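Gultthorpe Household Textile Care Records
Data card, version 1.2
Last revised January 27, 2018 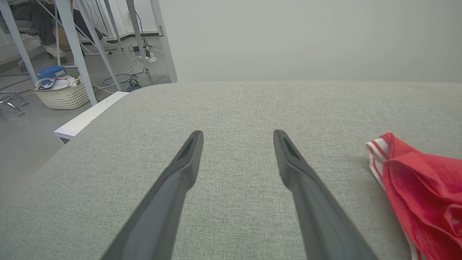
The Gultthorpe Household Textile Care Records is a collection of written entries on how clothing and household linens are washed, dried, mended and discarded in private homes. It was compiled by the Gultthorpe Domestic Studies Unit for use in teaching and in social research. The collection contains 3,086 entries submitted by 219 households. Each entry concerns one article and one occasion of care.

Contents of the release

entries.csv – one row per entry, with article type, fiber content, care action and free-text remarks
households.csv – one row per household, with size, dwelling type and laundry equipment
codes.txt – the full list of codes used in both tables
diary_form.pdf – the paper form as issued to households
CHANGES.txt – corrections made between versions

All tables are comma-separated and encoded in UTF-8. The first row holds the column names. Missing values are left blank. A value of 99 in a coded column means that the household answered but the answer could not be assigned to a code.

Main fields in entries.csv

entry_id: a unique number. Numbers are not consecutive, as withdrawn entries have been removed.
household_id: links the entry to households.csv.
article: the type of article, such as shirt, towel, pillowcase, sports top or curtain.
fiber: the fiber named on the care label. Where the label was absent or unreadable, the field is blank and label_present is set to 0.
action: wash, hand wash, dry, iron, mend, dye, donate or discard.
temp_f: wash temperature in degrees Fahrenheit, as reported.
reason: why the article was treated, in the household's own words.
remarks: anything further. Spelling has been left as written.

How the records were collected

Households were recruited by letter and by notices in two public libraries. Those who agreed received a paper diary with space for 14 entries and a prepaid envelope. Participants were asked to fill in the diary whenever an article was washed or repaired, starting on the first Monday after it arrived. A second diary was sent on request. Collection closed in November, and diaries received after the closing date were not transcribed.

The diaries were typed up by staff of the Unit using Bomik, an in-house entry form that checks codes against the list in codes.txt. A sample of 250 entries was typed a second time by a different member of staff. Differences between the two versions were mostly in the remarks field and concerned handwriting. Differences in coded fields were settled by returning to the paper diary.

Coding of garments

The article codes follow the Ansari scheme, which groups garments by how they are worn and leaves cut and fashion aside. A sports top worn for sleeping is therefore coded as nightwear if the household said so. Users who need a grouping by construction should work from the free-text description, bearing in mind that its level of detail varies widely. Some households wrote a full sentence on every sock, while others wrote "whites".

Trimmed and mixed-fiber garments are entered once, under the main fabric. Collars, cuffs and bands in a second color are recorded in the remarks only when the household mentioned them. This affects searches on color bleeding, where the contrast trim is often the part the household was worried about.

Known limitations

Temperatures are unreliable. Many machines show only "warm" or "cold", and participants converted these to degrees in different ways. The column temp_source shows whether the figure was read from a dial or estimated.

Single-person households are overrepresented. Households that use a commercial laundry for all their washing were not eligible.

Mending is probably underreported. The diary form placed the mending box on the reverse of the page, and several participants wrote to say that they had not turned it over. The form has since been redesigned.

Entries on dyeing are few and should not be used for statistical comparison.

Privacy

Names, street addresses and telephone numbers were removed before transcription. Remarks that mentioned a school, employer or illness were shortened, and the removed words are marked with [...]. The paper diaries are held in a locked store at Gultthorpe and are not available for inspection. A household may withdraw its entries at any time by quoting the number printed on its diary.

Permitted use

The records may be used for teaching, study and noncommercial research. Attempts to identify a household are not permitted. Redistribution of the full tables requires written consent. Extracts of up to 100 entries may be reproduced with the citation below.

Related material

The Gronar Care Label Survey, held by the same Unit, contains about 2,400 transcribed care labels and uses the same fiber codes. The two collections can be joined on the fiber column. They do not share households.

Citation

Gultthorpe Domestic Studies Unit. Household Textile Care Records, version 1.2. Data tables and codebook.

Corrections should be sent in writing to the Unit, giving the entry_id and the column concerned. Accepted corrections are listed in CHANGES.txt with the next release.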